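Budget for the Bench First

5 min read

Most requests I review for a two-arm cell arrive as a single line: arms, quantity two, price. The rest is left under "misc." That line is usually the most accurate number in the document and the least useful one.

An arm's price is known on the day of the order. What drifts is everything bolted near it. When we planned the Adia cell in July, I asked for the frame, table, cabling, grippers, spares and storage to be priced before anyone compared arm vendors. It took 21 working days, and the non-arm share came to roughly 25 percent of the total. The first draft had allowed 6. 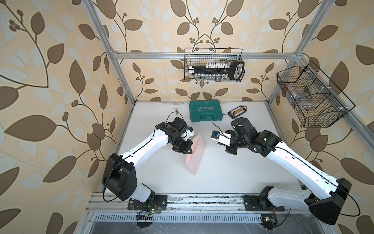

Storage is the item most often struck from a budget, and it should be the last to go. Wire-mesh baskets on the rail and post cost little and keep hand tools and small jars off the table. A toolbox that sits at the back of the work surface takes up area the arms could use, and that area has already been paid for. The base rail deserves its own line too. Extrusion gets scuffed, and a plan that treats it as permanent will be wrong by the second refit.

Small electronics need the same care. If control boards are mounted in the open beside the arm bases, price covers and spare boards now. A spare bought during an outage costs more and arrives later.

My rule for Pallo, our next cell, is that no arm quote gets opened until the bench list is signed. Hala Benmoussa in purchasing objects that this delays the longest lead item. She is right, and I would still accept the delay.

Comments

Warrick Lowther: 6 percent is what we allowed as well. Cabling alone used it up.

Kylie Tomoana: Would you lease the frame?

Oğuzhan Dağdelen: Disagree on order. Get the arm quotes in parallel and hold the signature.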